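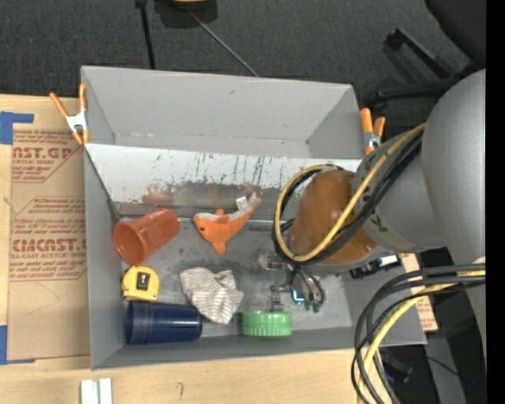 Mixed items in a gray open-topped bin, including plastic cups, a plush toy, a tape measure and a striped cloth.

Sorting and Cleaning a Mixed-Item Bin

Household Guidance Pages – Storage and Small Items

Most homes keep at least one bin for items that have no fixed place. Residents of Brulton are advised to empty such bins once a month and to sort the contents by material before washing or storing anything.

Before you begin

Clear a table and cover it with a towel. Set out a second container for items that belong in another room. A bin of ordinary size should take 20 minutes to sort. If it takes much longer, the bin is being used for long-term storage and should be divided.

Plastic cups and lids

Wash cups and lids in warm water with dish soap. Cups with ridges or rings hold dirt in the grooves; use a soft brush and work around the cup. The same applies to lids with ribbed sides. Stand lids on edge to dry and place cups upside down on a rack. Do not stack cups until the insides are fully dry. Check the base of each item before using a dishwasher, as not all plastics are suitable.

Plush toys

Read the fabric tag first. Where machine washing is permitted, place the toy in a mesh bag and select a cool, gentle cycle. Where it is not, wipe the surface with a damp cloth and a small amount of mild soap. Air-dry plush toys away from direct heat, and press the thickest part of the body to check for moisture before returning the toy to a child. Fins, tails and ears dry sooner than the body.

Tape measures

Never put a tape measure in water. Pull out the first 40 inches of the blade, wipe both sides with a dry cloth and let the blade return slowly under control. Tape measures should be kept with tools and out of reach of small children – the edge of the blade can cut.

Cloths

Shake out crumpled cloths and launder them separately from toys. A cloth that has been used with oil or solvent must not go back into a shared bin.

The bin itself

Scratches and chips on the inner panels collect grime and are harder to wipe clean than smooth walls. Scrub these areas with baking soda and water, leave for a few minutes and rinse. Colored smears may need a second treatment. Dry the corners with a towel.

Refilling

Return only items that are in regular use. Heavy items go in first, soft items last. Labels may be printed from the Brulton storage sheet, available at the front desk.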